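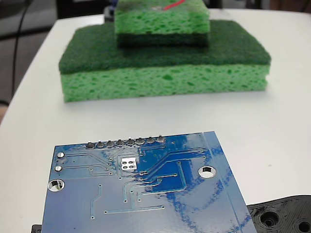 1. Opening (don't rush this)

Hi everybody, thanks for staying on after the coffee. So this talk is called "The Dish Rota and Other Wars," and it's about shared kitchens. I've lived in shared houses for most of my adult life, and I've spent the last while collecting house rules from other people who do the same. Lists off fridges, group chats, one that was painted straight onto a cupboard door. I have 684 of them now, which is way too many, and my hallway closet is full of paper.

Ask for hands: who lives with people they aren't related to? Who has ever left a note? (Wait for the laugh. If there isn't one, say "okay, liars" and move on.)

2. Where the rules come from

Start with the oldest one I own. It's from a boarding house, dated 1852, a single sheet I bought in a box of old recipes. Read it out loud, slowly:

"Boarders will not enter the kitchen before six. Boarders will return cups. Boarders will not discuss the butter."

Pause after the butter! I have read that sheet so many times and I still want to know what happened with the butter. Somebody must have said something at breakfast, and then somebody else said something back, and then the landlady got out her pen.

Point I want to make here: a house rule is nearly always a fossil of an argument. You can read a list and pretty much work out the fights. "No fish after 9 p.m." Well, okay. "The blue pan is NOT for eggs." I feel like I know that household.

3. My own house, Grellgate

Tell them about Grellgate. Big drafty place, six bedrooms, one kitchen, and a drain that sulked every November. When I moved in there were 42 rules on the wall. I counted them my first night while I waited for pasta water to boil, and I broke three before I'd even drained it.

The rules had been added one at a time by people who had mostly moved out. Rule 11 was about somebody's bread maker, and the bread maker was long gone. We still obeyed it! We kept that shelf clear for a year and a half (say this part fast, it gets a laugh).

Then the story of the big meeting. We sat down with the whole list and went line by line, and anything that none of us could explain got crossed out. We ended up with five. I'll put them up on the wall slide, but read them too for the folks in back:

Wash it the day you use it.
If you finish it, write it on the list.
Labeled food belongs to the label.
Last one up wipes the counters.
Talk before you write a note.

The last one did most of the work. Say a bit about that. It's hard to stand in front of a person and say "you left rice in the sink" with the same venom you can get into a sticky note. You just can't do the underlining.

4. Sponge money, or who pays for the boring stuff

This is the section people email me about afterward, so leave time for it.

Every shared kitchen has stuff that everybody uses and no one wants to buy. Dish soap, trash bags, foil, salt, sponges. Especially sponges. They're cheap, so you feel silly asking for your share back, and if you buy them every time you slowly turn into a very bitter person. I was that person. I kept receipts in an envelope. Nobody needs to see that envelope.

Three ways I've seen it handled:

The kitty jar. Everybody drops in the same amount at the start of the month. Simple, works great up to four or five people, then the jar starts getting borrowed from for pizza.

The turn system. Your month, your shopping. Fikre, the co-op I visited for the second half of this project, does it this way, and they have a wooden spoon that goes on the door of whoever's turn it is. I loved the spoon. The trouble is that some folks buy the good trash bags and some folks buy the ones that split on the stairs.

The app. Okay, so Skustari, the house over by the rail yard, ran everything through an expense app called Trendum for one full year. They let me look at the whole log. 737 entries! There was one for a single lemon. They told me they knew exactly who owed what at every moment and had never gotten along worse. They went back to a jar and kept the app for rent.

My own take, and I'll own that it's only mine: be a little bit sloppy on purpose. Pool the boring stuff, round it up, and don't look too closely.

5. Cleaning standards (the touchy one)

Drink some water before this section.

People really do see different kitchens. I can walk past crumbs all day but a sticky fridge handle makes me crazy. My old housemate was the exact reverse. We fought about "clean" for months before we figured out we were using the word for two different rooms.

Exercise for the audience, roughly 10 minutes: turn to the person next to you and each name the one thing in a kitchen you can't stand. Then take a few from the floor. There's always somebody who says wet dish towels, and half the room groans along.

6. Questions

If it's quiet, ask who has a rule at home that they can't explain. Mention I'm still collecting, there's a shoebox by the door, and photos of fridge lists are very welcome.

Leave the butter sheet on the front table so people can come up and read it. Ask them to put their coffee down first.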